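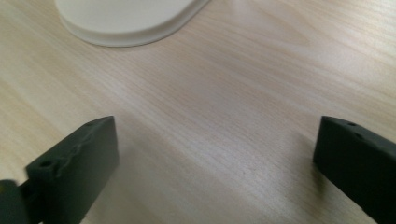 Figure 4.1 Two gripper fingers open over a wooden tabletop, with a white oval object beyond their reach.

Chapter 4
When the Gripper Thinks It Has Something

I want to start this chapter with a fault I was sure I understood, because I spent most of a month being wrong about it.

I was working at a small shop called Skomstead then, helping to set up a table-clearing cell. The job was simple to say out loud. A two-finger gripper came down over a tabletop, closed on a dish, lifted it, and carried it across to a rack. We had written the control program ourselves, and the fingers came off our own printer. On a good morning the thing ran so smoothly that people stopped on the way to the coffee machine to watch it. (I was very proud of this.)

Then in May it began to carry nothing. The arm would go down, the fingers would close, and the arm would rise and travel over to the rack as carefully as if it were holding your grandmother's best saucer. It would open its fingers over the rack, log a successful place, and go back for the next one. The dish was still sitting on the table the whole time! Our log for that week showed 1383 picks, all marked good. When Annapurna Rajan sat down with the video and checked them one by one, 63 of them were empty.

Now, 63 bad picks out of 1383 doesn't sound terrible. I said so, out loud, in a meeting, and I still wince. The trouble was what came after each one. The program believed the table had one dish fewer than it did, so it sent the next move straight through a spot it thought was clear. Twice the fingers came down on top of a dish they weren't expecting. The second time, a piece of plate landed near Octavio Ospina's shoe, on the side of the guard where pieces of plate are not supposed to be. He wasn't hurt. He was pretty loud about it, though, and he was right to be.

What we thought it was

My first guess was the camera. I had never liked where it was mounted, so I was ready to blame it for anything. I cleaned the lens, redid the calibration, and ran the cell for two days. Same fault. Then I blamed the lighting, and we hung a sheet over the window. Same fault, and now we couldn't see what we were doing.

You will meet this habit in yourself, so let me name it now: I was fixing the part I already had a grudge against. Every one of those fixes was reasonable by itself. I just hadn't asked the plain question first, which was how the program decided it was holding something.

What it was

The answer was embarrassing once we read our own code. The program closed the fingers and watched the motor current. When the current rose past a set level, it called that a grip. The idea was that fingers pressing on a dish make the motor work harder, so a rise in current means contact. That much is true. But contact with what?

Octavio found it by turning the power off and moving the fingers by hand. Partway through the travel, one of them dragged. A rough ridge on the printed plastic was rubbing where it should have slid free, and the drag was enough to push the current over the line. So the motor worked harder, the program said "got it," and up went the arm with a gap between its fingers. It only happened when the joint was warm and the finger had shifted a hair on its screws, which is why most of the picks were fine.

There were really two faults here, then, and I'd like you to keep them apart as you read on. The rough finger was a hardware fault. We could sand it down or print another. The grip check was a design fault, and no amount of sandpaper would have helped with that one. We had taken a single signal that could mean several things and let it mean only the thing we hoped for.

We did reprint the fingers, and the empty picks stopped that afternoon. I wanted to call it done. Annapurna wouldn't sign off — she pointed out that the next burr, or the next loose screw, would put us right back under the flying plate. So we added a second check. After the current rose, the program also had to look at how far apart the fingers had stopped. If the gap didn't match the part of the dish we meant to grab, the arm stayed where it was and asked for help. Later we added a look from the camera after the lift, which made me feel a little guilty about the things I'd said to it.

A few words we'll need

False grip: the controller reports a held object when there isn't one.

Missed grip: the controller reports empty fingers when it does hold something. This sounds like the safer mistake, and often it is, until the arm opens its fingers to try again at shoulder height.

Independent check: a second measurement that doesn't fail for the same reason as the first. Two readings of the same motor current are not independent, however many times you take them.

Safe hold: the state the machine goes to when its checks disagree. For our cell this meant stop, stay put, keep the fingers as they are, light the lamp.

How the chapter is laid out

Section 4.1 goes through the common ways a gripper can sense contact, and what else can set each one off. Section 4.2 is about reading logs when the log itself may be wrong, using a longer case from the Pratari packing line. In Section 4.3 we'll work through choosing a safe hold, which is harder than it sounds when the thing in the fingers is hot or full of soup. The exercises at the end use 3 short logs from a training cell at Bloxham, and you'll want paper for the last of them.

Before you go on, take a machine you know well. A garage door will do, or a washing machine. Write down one thing it believes about the world, such as "the door is closed," and then write down what it measures in order to believe it. Keep the note. We'll come back to it in Section 4.1.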